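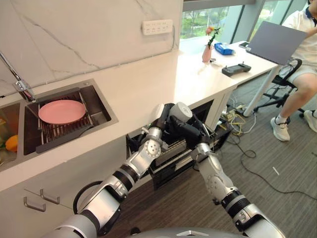
New preprint from our corner of the lab, and I've been told to be "engaging" about it, so strap in for a thread on failure labelling.

The usual way to teach a two-armed robot a kitchen job is to keep the good demonstrations and bin the bad ones. We had 628 episodes from Motness, our test kitchen. By the usual rules, 231 of them were rubbish.

Graham Lightfoot, who had sat through most of those 231, felt they should count for something. I think this was grief, but it made a decent hypothesis.

So: Addo. You take each failed episode, mark the moment it went wrong, keep everything before that moment as good data, and train a small critic on what comes after. The critic then vetoes actions when the policy is live.

Marking the moment is the whole trick and also the whole misery. Two labellers would watch the same fumble and disagree by 4 seconds. One of them was me. The other one was also me, a month later.

We fixed that by labelling a window instead of a point and letting the loss fade in across it. Section 3, if you like your maths with a lot of subscripts.

Result: over 100 trials per method on the rack loading task, the baseline finished 52 and Addo finished 71. Same arms, same grippers, same kitchen, same me in a chair.

Before anyone prints that on a mug, the gain is nearly all in the approach. Once the grippers are down among the rack bars, the critic gets timid and vetoes perfectly sensible moves. Our longest standoff ran right through morning tea.

We also tried it on Skernater, the older single-arm setup. No improvement whatsoever. It's in the appendix, where you'd expect to find it, but I'm putting it here too.

Code and labels go up on the Plirkham page in April, once I've renamed the folder called final_final_USE_THIS.

Reviewer 2, if you're reading, yes, we ran the ablation.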